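**Paper folding draws a crowd at Cloltine open day**

If you think watching a machine pick up a sheet of paper sounds dull, you weren't in the Afolabi Building on open day. Cloltine threw its doors open to the neighbourhood in August, and by mid-morning there were kids on shoulders, parents leaning in with coffees, and a lineup for the paper bench that reached all the way back to the coat racks.

The bench belongs to Folta, Cloltine's project on teaching pairs of robot arms to handle thin, floppy things. Paper is its favourite subject at the moment. A sheet lies dead flat, it slides when you push it, and it will take a crease in the wrong spot if you pinch too hard. Most of us sorted all that out in kindergarten (give or take a few lopsided planes), and it's a real treat to see how much work goes into each little grab when a machine has to learn it. 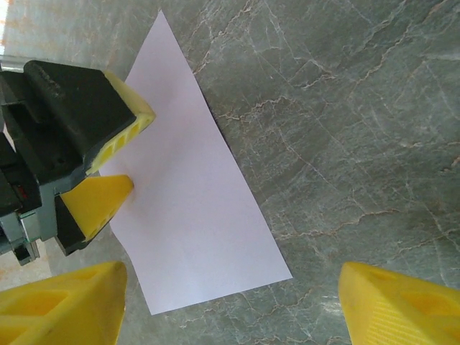

## Two hands, one sheet

Liam Brennan ran the demonstration and was clearly having a great time doing it. He started each session by handing a sheet to someone in the front row and asking them to pick it up off the counter with two fingers and no fingernails. Try it at home! There was a lot of sliding and a lot of laughing, and then everyone turned to the arms with a good deal more respect.

"The edge is everything," Brennan told the 10 am group. "Get hold of the edge cleanly and the fold is the easy part. Well, easier."

The project's approach is to have the arms share the job, so that one can steady the paper while the other works a corner. Visitors were encouraged to call out what they thought should happen next, and one boy of maybe six turned out to be an excellent judge of corners.

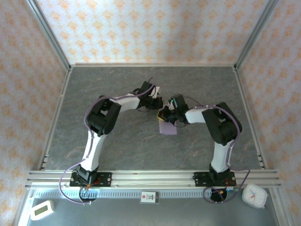
*Page last updated: August, 4:40 pm*

The purple paper was a hit as well. Several kids wanted to know if the robots liked that colour best, and Brennan took the question seriously, explaining that the team practises with different colours and weights so the system doesn't get too used to any one of them. The leftover sheets went home in a good many backpacks.

Upstairs, the afternoon talk, Folding 101, filled every chair. It went from letter folds to maps to the dreaded fitted sheet, which the Folta team has not attempted and says it won't be attempting any time soon.

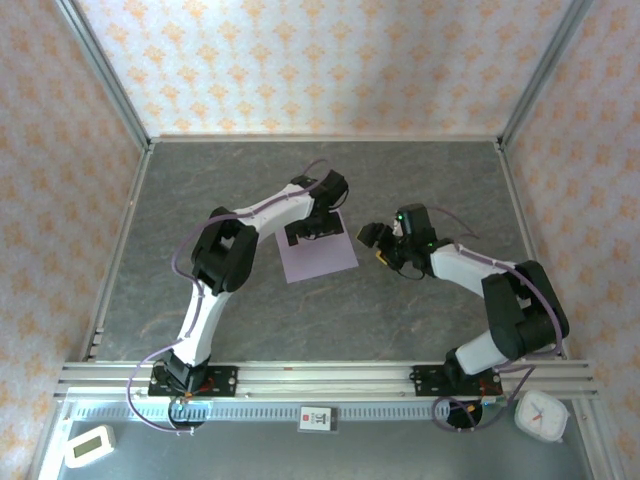

The talk finished with the nicest news of the day. Cloltine is putting up $2,000 for a student paper-handling challenge, open to high school teams from Brornulus and the surrounding towns. Teams will design a task using a single sheet of ordinary paper, and the winning idea will be tried out on the arms with its inventors in the room. Entry forms are at the front desk of the Afolabi Building, and teachers can ask for a stack.

People were still wandering back to the bench at 3 pm for one more look, including a couple of retired bookbinders who got deep into a chat with Brennan about paper grain and had to be gently reminded that there was another group waiting. He has invited them back to talk to the whole team. 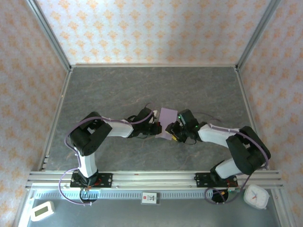

*Gripper to gripper over a light-purple sheet, Folta paper bench, Cloltine open day.*

Cloltine hopes to hold another open day next year, and would like to hear from anyone who missed out on a spot at the bench this time.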